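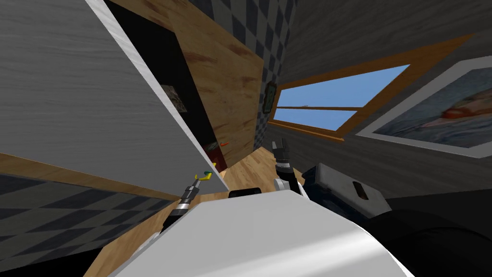
kettle_and_crumbs replied:
Before you touch any settings, do check the fingertip pads on the left one. Ours at the Nodville workshop went shiny after a winter of use and everything slid about like soap. A wipe with a damp cloth, a proper dry, and it behaved for months (I do ours on a Friday with a cuppa to hand).

mossbank replied:
Lovely advice for the real machine, but the original post was about the simulated room, and pads don't go shiny in there! I'd look at the grip force first. Estard ships the two-armed model with it set to 20, and for small light things I've always been happier at 30.

kettle_and_crumbs replied:
Ah, fair point, I read it too quickly over breakfast. I still wouldn't go up to 30 though, dear. Whatever you save in the sim gets copied across to the real arms sooner or later, and that's how we cracked a finger mount.

Flusasville_Pete replied:
I'm with mossbank on the force, but do re-zero both wrists before you change anything. It takes some five minutes, and the Kołodziej add-on keeps the old offsets if you skip it. I lost most of November to that one, bless me.

mossbank replied:
Oh, good shout, I'd forgotten the offsets! Zero first, then, and try 20 again before going higher. Do let us know how you get on, and post the log if it still drops things.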